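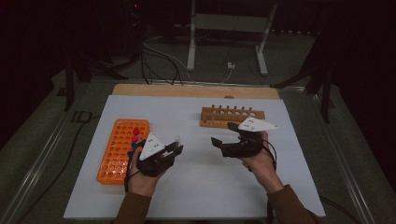 Racks for test tubes, one orange, one wooden.

My sister-in-law has stopped eating tomatoes. Also oats, cow's milk, almonds and, for reasons I will come to, pineapple. She did this on the advice of a company called Zorko, which asked her for a finger-prick of blood and a fair bit of money and sent back a PDF in traffic-light colours.

I have nothing against PDFs. I do have something against the sentence on page one, which tells the customer that her sample has been checked against 254 foods and drinks. That sounds thorough. Then you look through the list and find three sorts of melon and something called "cola nut", and you start to wonder who was asking.

What these tests mostly measure is a kind of antibody called IgG. I spent two evenings reading about it, and as far as I can make out, having IgG to a food mainly tells you that you have eaten the food. Allergy doctors have been saying so for years, in the flat tone of people who are tired of saying it. A real allergy involves a different antibody and a proper clinic. Coeliac disease has its own blood test, and you have to be eating gluten when you take it, so anyone who gives up bread first because a PDF told them to has made life harder for their GP.

I put all this to Waltraud Fankhauser, who used to teach me German and now argues with me by email. She thinks I am being a snob. Her view is that if a person feels better, the person feels better, and who am I to send them back to the porridge. Fair enough, up to a point. But if you cut out takeaway pizza, milky coffees and biscuits all in the same week, I would be surprised if you did not feel a bit different by Wednesday. I don't see that the blood had much to do with it.

Pineapple, then. She had not eaten any since a holiday years ago and doesn't much like it. It came out red. I asked how she could be reacting to something she never has, and she said that perhaps this was why she'd never liked it. I had no reply to that and still haven't.

I did write to Zorko. My question was simple: if the same person sends in two samples on the same day under two names, do the results match? The answer took 4 weeks and was signed by a Čestmír Gajdoš in customer care. It was polite and ran to several paragraphs, and it told me that the laboratory works to high standards and that every body is unique. It did not say whether the results match. I wrote again and was offered a discount code.

The website also has 1132 reviews, nearly all of them glowing. I read more of them than was good for me. A surprising number were written before the results had arrived – five stars for quick delivery, lovely box, very clear instructions. I don't doubt that it is a lovely box. One man gave full marks and mentioned further down that he had also started walking to work.

There is a dearer package as well, with a follow-up call and a pot of powder called Fuvden. The label says it "supports balance". Balance of what, I looked for and could not find. My sister-in-law has got the powder. It tastes of chalk and lemon, and she mixes it with oat milk, although oats were red.

I've told her that I think she should see her doctor about the bloating, which has gone on since September and is a real thing whatever anyone says about IgG. She has an appointment. She is also still off tomatoes, so lunch at ours on Sunday will be something with leeks.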